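3.2 Arbeitsplatz und Bestand

Die Untersuchung stützt sich auf den Bestand der Sammelstelle Vamholm, in der gebrauchte Haushalts- und Werkstattgegenstände angenommen, sortiert und wieder ausgegeben werden. Zum Stichtag, dem 28. Oktober 2020, waren im Verzeichnis 198 Posten geführt. Als Posten gilt jeder Gegenstand, der einzeln abgelegt und einzeln entnommen werden kann; lose Kleinteile wurden nur dann aufgenommen, wenn sie in einem eigenen Behältnis lagen. Die Zuordnung folgte dem Schema Clastitura, das sieben Hauptgruppen vorsieht und in der Sammelstelle bereits vor Beginn der Arbeit verwendet wurde.

Für die Bearbeitung standen zwei Plätze zur Verfügung. Am ersten wurden die Gegenstände angenommen und grob nach Größe getrennt, am zweiten wurden sie beurteilt und dem Verzeichnis zugeordnet. Beide Plätze wurden von derselben Seite bedient, die Wege zwischen ihnen waren kurz. Eine feste Reihenfolge war nicht vorgegeben.

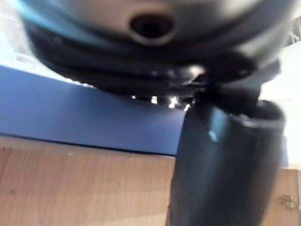
Die Trennung nach Größe erwies sich in der Vorerhebung als unproblematisch. Schwieriger war die Zuordnung nach Verwendung, vor allem bei Gegenständen mit geschlossenem Gehäuse, deren Zweck sich von außen nicht erschließt. In der Sammelstelle wurden solche Posten bisher unter »Sonstiges« geführt, wodurch diese Gruppe über die Zeit stark angewachsen war. Wir haben deshalb drei Merkmale festgelegt, die in jedem Fall zu erfassen sind: die Farbe der größten sichtbaren Fläche, deren Oberflächenbeschaffenheit und das Vorhandensein einer Kennzeichnung. Die Farbe wurde in Worten notiert, ein Farbfächer kam nicht zum Einsatz. Mischtöne wurden der nächstliegenden Grundfarbe zugeschlagen; Schieferblau und Blau bilden also eine Klasse.

3.3 Kennzeichnungen

Unter Kennzeichnung verstehen wir Schilder, Aufkleber, Prägungen und Aufdrucke, unabhängig davon, ob der Text gelesen werden kann. Diese weite Fassung weicht vom Verfahren Mapplebeck ab, das nur lesbare Angaben berücksichtigt. Für die Wiederausgabe ist der Unterschied von Belang: Auch ein unleserliches Schild zeigt an, wo bei einer späteren Durchsicht nachgesehen werden muss. Im Verzeichnis erhält es den Vermerk »vorhanden, nicht gelesen«. Abbildung 1 gibt hierfür einen typischen Fall wieder.
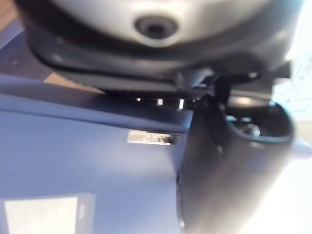

Abbildung 1: Mattblaue Fläche mit schmalem silbernem Schild; Beschriftung nicht lesbar.

Erfasst wurden ferner die Lage des Schildes auf der Fläche und seine Form. Angaben zum Werkstoff blieben freiwillig, da metallisch glänzende Schilder nicht in jedem Fall aus Metall bestehen. Bei mehreren Schildern an einem Gegenstand wurde jedes für sich aufgenommen.

Die Einträge wurden in der Tabellenvorlage Bastik abgelegt, eine Zeile je Posten. Nachträgliche Änderungen stehen in einer eigenen Spalte, der ursprüngliche Eintrag bleibt erhalten. Für die Auswertung in Abschnitt 4 wurde jeweils der letzte Stand verwendet.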